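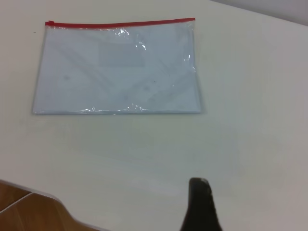

빨간 지퍼 투명 파우치, 흰 테이블 위. 슬라이더 왼쪽 끝.

문의: 서류용 지퍼 파우치 슬라이더 걸림 / 지퍼 벌어짐
제품: Rarkon 투명 지퍼 파우치 (빨간 지퍼)
구입처: Kelemen 온라인몰
상태: 처리중

증상부터 적음. 슬라이더가 끝까지 안 감. 오른쪽으로 밀다 보면 끝나기 조금 전에 뻑뻑해지고, 힘주면 넘어가긴 하는데 뒤쪽이 다시 벌어짐. 전부 그런 건 아니고 28장 중에 4장. 나머지는 멀쩡.

용도는 Drillholm 지점 서류 이관. A4 넣고 닫아서 Ivach 창고로 보냄. 한번 넣으면 9월까지 안 꺼낼 거라 벌어지면 곤란함. 먼지 들어감.

해본 것
- 양초 문지르기: 조금 부드러워짐. 벌어지는 건 그대로.
- 슬라이더 처음 위치로 뺐다가 다시 밀기: 두 번 됐다가 또 안됨.
- 종이 줄이기: 효과 있음. 근데 그러면 파우치가 모자람.

1차 답변 받은 내용: "비닐을 평평하게 편 다음 지퍼 바로 아래를 누르고 닫아 보세요." 해봤음. 밑에 적음. 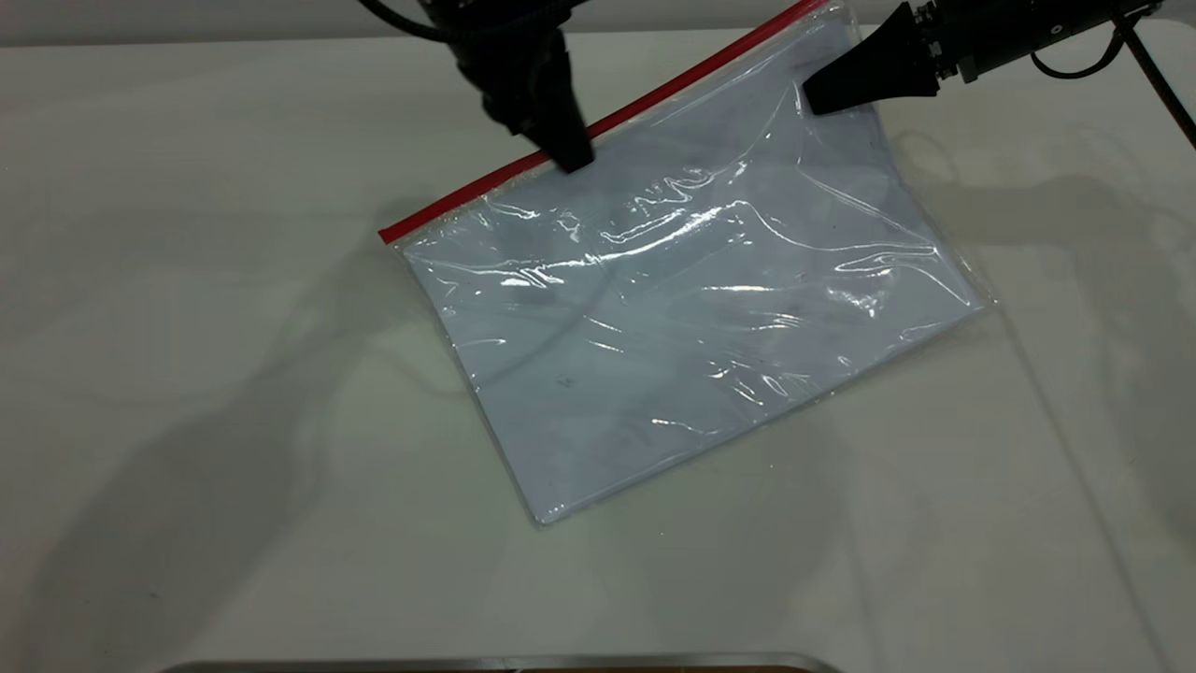
작성: 문서이관 담당 | 2018년 4월 30일 | 인쇄 | 이메일로 보내기

추가 기록. 답변대로 테이블에 펴놓고 지퍼 아래쪽 누른 채로 닫아봄. 문제 4장 중 두 장은 잘 닫힘. 두 장은 여전함. 비닐에 주름이 많으면 지퍼 줄이 같이 울어서 거기서 걸리는 듯? 확실친 않음. 포장 풀 때부터 꾸깃꾸깃했음, 접혀서 왔으니까.

그래서 하룻밤 책 밑에 눌러둠. 주름은 좀 펴졌는데 지퍼는 별 차이 없음. 드라이어는 안 씀. 비닐 녹을까봐.

종이 양도 다시 봄. 주문할 때 상품 설명에 몇 장까지 들어가는지 안 써있었음. 우리는 거의 500장짜리 한 묶음을 5개로 나눠서 넣고 있음. 이게 많은 건지 알려주시기 바람. 많다고 하면 더 나눠 담으면 되는데 그럼 추가 주문해야 하고, 견적도 다시 올려야 함.

넣는 방법도 바꿔봄. 전에는 종이를 손에 들고 밀어넣었는데 모서리가 지퍼 안쪽에 자꾸 끼었음. 지금은 파우치 눕혀놓고, 종이 먼저 탁탁 쳐서 맞추고, 입구 넓게 벌려서 바닥 재봉선까지 밀어넣음. 지퍼 쪽에 손가락 한 마디 남기고 닫음.
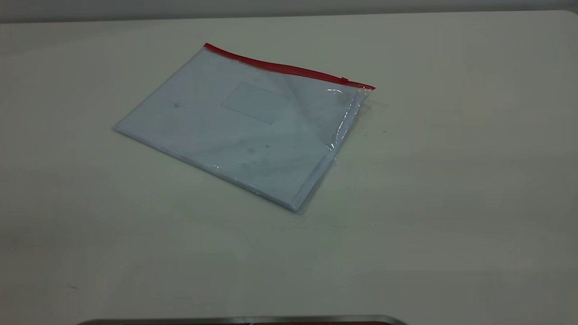 이렇게 하면 걸리는 횟수가 확실히 줄었음. 멀쩡한 파우치는 한번에 닫히고, 문제 있던 것도 슬라이더 천천히 밀면 끝 가까이까진 감. 다만 마지막 구간은 여전히 손톱으로 한번 더 눌러줘야 됨. 급하게 밀면 도로 벌어지니까 천천히.

요청사항
1. 안 닫히는 두 장 교환 가능한지. 영수증 있음, 포장은 버렸음.
2. 슬라이더만 따로 파는지.
3. 권장 매수.
4. 두꺼운 비닐로 된 같은 크기 있으면 품번좀.

교환되면 Drillholm 쪽 주소로 보내주세요. Ivach 창고는 택배 수령이 안됨니다. 답변은 이 티켓에 달아주시면 확인함. 전화는 잘 못 받음.

고객지원 문의 | © Kelemen | 맨 위로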